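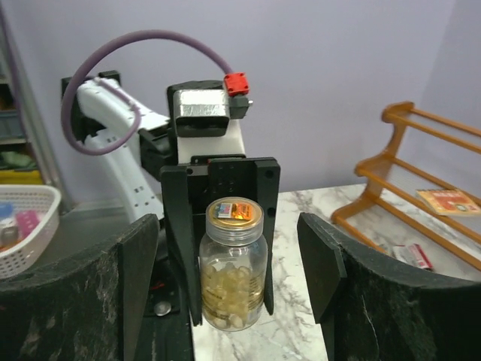

Um frasco de tampa dourada entre as garras, na demonstração do dia aberto.

Relatório da visita à Brullgate, 25 de junho de 2026

Eu ia com a ideia de ver robôs de fábrica, daqueles enormes a soldar portas de carros, e afinal passámos a manhã a olhar para frascos! O laboratório tem um canto montado quase como uma mercearia (bancada a imitar mármore, prateleiras, um expositor de madeira) e é ali que treinam os braços a pegar em coisas. Quem nos recebeu foi Shamim Ghumman, que respondeu a tudo com imensa paciência, até às perguntas do meu grupo, que eram muitas.

O exercício chama-se Flostby e já vai em 1225 tentativas registadas, 181 delas com frascos transparentes. Perguntei porquê tantas com esses e a resposta foi que o vidro e o plástico transparente enganam as câmaras, por causa dos reflexos. Nunca tinha pensado nisso – para nós é só um frasco!

Também pudemos comandar o braço, cada um durante roughly três minutos.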